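Is That Book Really a Bestseller?

Go into any bookstore and look at the front covers. A lot of them are shouting at you. "Bestseller!" "The book everyone is talking about!" "Over a million readers!" If you believed all of it, you'd think every book on the table had beaten every other book on the table, and that can't be right.

So let's poke at that word a bit. What does "bestseller" mean, who gets to say it, and should you care?

Who is doing the counting?

When you buy a book, the cash register scans the bar code on the back. That little beep goes into a computer. Some companies collect the beeps from lots of stores, add them up, and sell the totals to publishers. (A publisher is the company that pays to have a book edited, printed and sent to stores.) Newspapers and websites use numbers like these to make lists.

That sounds fair enough. But ask which stores. A list may leave out small shops, school book fairs, used books and library loans. If 67 kids in your town borrow the same library book, one after another, it can still count as a single sale, because the library only bought it once. Those 67 readers don't show up on a sales list at all.

Some list makers don't tell you exactly how they do their sums. They say that if everybody knew the recipe, people would cheat. Maybe so. It also means you have to take their word for it, and you are allowed to wonder about that.

Best at what?

Picture a made-to-order race. If I get to pick the runners, the track and the day, I can probably arrange to win. Books do this too. A book can be "number one" in a very small group, such as Books About Ponies for Ages Seven to Nine, for one hour in the afternoon. After that hour it may sink like a stone. The sticker stays on the cover for years.

Reiko Kaneko worked in a bookstore in Lalcombe before she started writing for children. Her first book, a story about a lighthouse goat, was printed in 800 copies. One June morning it went to the top of a list on a shopping website.

"I was thrilled," she told me. "I called my mother. Then I found out how many copies I'd sold that morning, and it was 6. I had bought one of them myself."

She still has a picture of the list on her refrigerator. She did not put the word on her next cover, though her publisher asked her to.

Can people cheat?

Yes, and they have. One way is for someone to buy a huge pile of their own book. If a company boss writes a book about being a boss, the company might order enough copies to fill a truck and give them away. Each one was bought, so each one is a sale. Was each one wanted? Different question.

Some lists try to catch this by leaving out big orders or putting a mark beside the title. They don't catch everything.

Then there is "shipped" and "sold." Watch these two closely. A publisher can send a mountain of books to stores and brag about how many went out the door. In many places, stores are allowed to send back the ones that don't sell. So a book can go out in June, sit in a stack by the window, and go home again in the fall. It was shipped. It wasn't sold, at least to any reader.

What about those nice quotes?

Turn the book over and you'll find a few lines from other people saying how wonderful it is. These are called blurbs. Sometimes the person read the book and loved it. Sometimes the person is friends with the author, or has the same publisher, or would like a blurb in return next year.

Look out for the three little dots as well. Suppose a reviewer wrote, "An amazing amount of paper was wasted on this dull story." With a pair of scissors and no shame, that could turn into "Amazing ... story." Most publishers wouldn't go that far. But the dots mean some words were taken out, and it's fair to ask what they were.

And the medals?

Shiny round stickers look like prizes, and often they are. Real prizes usually have judges who read all the books and argue about them. Other prizes charge authors money to enter and then hand out a great many winners in a great many groups. Both kinds of sticker are gold. Both are round.

Regula Berchtold runs a reading club for fourth and fifth graders, and her club has a game for this. Everybody brings a book with a sticker on it, and they try to find out who gave the prize, how many books won it that year, and whether it cost anything to enter. She says the kids are much harder to fool by the end of the year, and a bit annoying to take shopping.

Does a bestseller have to be bad, then?

No. Don't swing too far the other way. Plenty of books sell well because kids finish them, run to a friend and say "you have to read this." Grown-ups sometimes act as if a popular book must be silly, and that's just as lazy as believing the sticker. A list tells you something about how many copies were bought, in certain stores, in a certain week. It can't tell you if the jokes are funny. It has no idea whether you like goats.

Also, stores make their own popular books, in a way. The table by the front door is the best spot in the building. In some stores, publishers pay for space there. People buy what they see, the book climbs the list, and the store puts out a bigger stack because the book is on the list. Round and round it goes, and a quiet book on the bottom shelf at the back never gets a turn.

How to test a book yourself

Read page one in the store. Then open it somewhere in the middle and read another page. Beginnings get polished a lot more than middles do.

Ask a librarian which books come back looking worn out. Bent corners and soft covers are hard to fake.

If the cover says "bestselling author," check whether it means this book or an older one. Very often it's the older one.

If a number is on the cover, ask what was counted. One book? All 20 books in the series put together? Every language? Free copies too?

And if you read a few chapters of a famous book and you're bored, you can stop. You haven't failed a test. A million people may have bought it, but that doesn't tell you how many of them got past chapter three, and the cover isn't going to say.

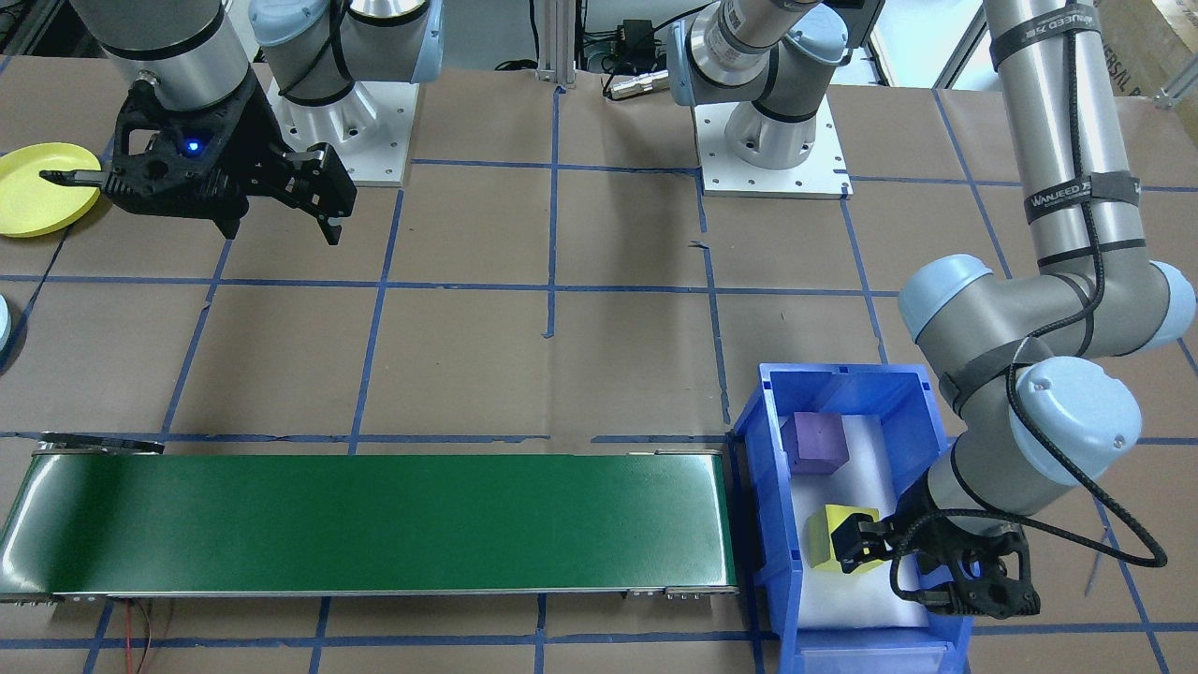

Next time you're at the library, try picking one book from the bottom shelf with no stickers on it at all. It might be terrible. Read page one and see.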